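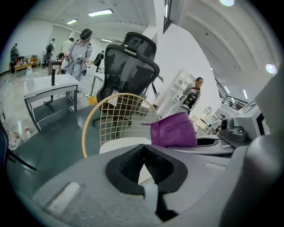
Der goldene Gitterstuhl und der schwarze Bürostuhl, August

Kurz nach acht im Raum gewesen, Fenster auf, Kaffee aus der Kanne von gestern weggeschüttet und neuen gekocht. Geschlafen habe ich mäßig. Im Bus gemerkt, dass der Schlüssel für den Materialschrank noch in der anderen Jacke steckt, also heute ohne Schrank.

Vorgenommen hatte ich mir die Stühle und den Boden. Seit dem Umzug aus der Mikerlow stehen die Sachen dort, wo sie abgeladen wurden, und jeder schiebt sie nur ein Stück weiter, wenn er vorbeimuss. Der Gitterstuhl mit dem weißen Sitz ist noch aus der alten Küche. Bequem ist er nicht, nach einer halben Stunde hat man das Muster im Rücken. Trotzdem will ich ihn behalten. Chenxi Lü meinte, er passe nicht zu den anderen, und damit hat sie recht. Der Bürostuhl mit der Kopfstütze stand direkt dahinter. Unten an der Lehne steckt noch etwas Weißes, ein Zettel oder ein Etikett. Ich wollte nachsehen und habe es vergessen.

Auf dem Boden lag wieder einiges. Eine weiße Flasche mit rotem Deckel vor dem Tisch, daneben eine zerknüllte weiße Tüte, beim Bürostuhl die Kabel in einem Knäuel. Die Flasche kam auf die Fensterbank, die Tüte in den Müll. Mit den Kabeln habe ich bis kurz vor zehn gesessen. Zwei gehörten zu nichts, was ich kenne, die liegen jetzt in der Kiste mit der Aufschrift Wultarik. Was sonst in der Kiste ist, weiß ich nicht mehr genau. Sie ist seit dem Umzug zugeklebt gewesen, und das Klebeband hält nun nicht mehr.

Die violette Maske wollte ich waschen, habe sie dann doch nur in die Schublade gelegt.

Der weiße Tisch bleibt vorerst in der Mitte. Ich hätte ihn gern an die Wand gerückt, aber dann kommt man von hinten nicht mehr heran, und die Platte wird von beiden Seiten gebraucht. Ausgemessen habe ich ihn trotzdem. 60 cm müssten hinter ihm frei bleiben, damit zwei Leute aneinander vorbeikommen. Das geht nur, wenn der niedrige Tisch hinten leer wird, und der wird nie leer. Heute stand er auch wieder voll. 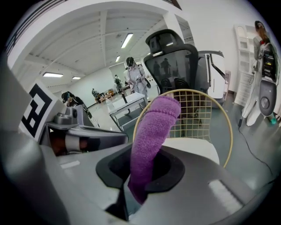
Am Vormittag war der Raum gut belegt, da ließ sich nicht viel schieben. Ich habe deshalb am Rand angefangen, rechts beim weißen Regal. Chenxi wollte, dass das Regal dort stehen bleibt, und mir ist es gleich, solange auf dem Boden davor nichts liegt. An der Wand lag noch ein kleines türkisfarbenes Ding. Das schwarze Kabel läuft weiterhin quer über den Boden. Kabelbrücken stehen auf der Liste für Skultetex, zusammen mit neuen Rollen für den Bürostuhl. Bestellt ist beides noch nicht.

Mittags Linsensuppe, zu viel Essig. Danach eine Stunde Post gemacht. Die Rechnung für den Umzug ist endlich da, über 3000 Euro, mehr als im Angebot stand. Den Posten für das Treppenhaus verstehe ich nicht, da rufe ich morgen an.

Nachmittags noch gewischt, aber nur die vordere Hälfte. Unter dem Gitterstuhl waren Kratzer im Boden. Filzgleiter hatte ich im Kopf immer unter Kleinkram verbucht, jetzt habe ich eine Packung auf den Einkaufszettel geschrieben. Außerdem Müllbeutel, Spülschwämme, Kaffee, Klebeband.

Um 4 nach Hause, Regen. Die Jacke mit dem Schlüssel hängt jetzt an der Tür. Abends die Balkonkästen gegossen, obwohl sie es wegen des Regens kaum nötig hatten, und früh ins Bett.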